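4.2 Do buyers value the keepsake or the word "personalized"?

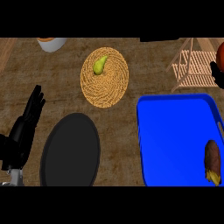 Figure 3. Pear on a round woven placemat.

Fernanda Marinho
Lecturer in Consumer Studies, Vrettos School of Design

Sellers of custom ornaments claim that adding a name or a family picture makes an object worth more to its owner. We doubt that the evidence supports so broad a claim. Kos and Yakubu asked 230 shoppers to price a plain ornament and an engraved one, and reported that the engraved piece drew bids 39 percent higher. Their shoppers, however, saw both pieces side by side, with the word "personalized" printed on one card. A label of that kind may raise a bid all by itself.

We repeated the task with stock from Flidside and left the cards blank. The gap shrank to 14 percent. It shrank again when we asked people to bid on an ornament bearing a stranger's name, which few wanted at any price. Whether the remaining gap reflects affection, or just a guess at what engraving costs, our data cannot say.

Claims about heirlooms are weaker still. The follow-up in July came only 2 months after purchase, far too soon to learn what anyone will hand down. Section 4.3 takes up the question of gift wrapping.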